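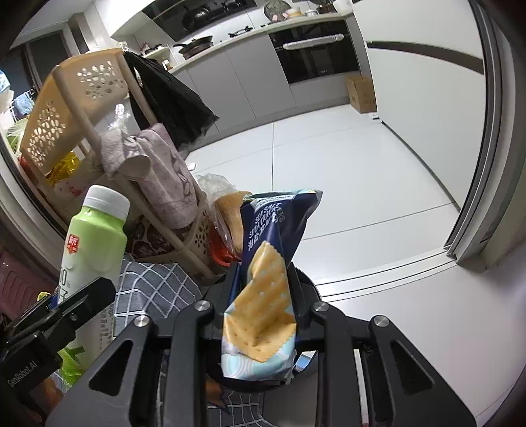
How long do crackers stay crisp once the bag is open? A couple of days in our humidity, longer if you fold the top down and clip it.

The Elledton snack shelf, October

Ji-hoon Seok and I share a kitchen and a weakness for salt. 

Sea salt soda crackers, in a navy bag with a pale blue wave pattern, for those who like their sodium nautical. The cracker printed on it is pale yellow and very square. I paid 346 for two bags at Irkholm and regret only the second.

Bread is behind, still in its plastic. It can wait its turn.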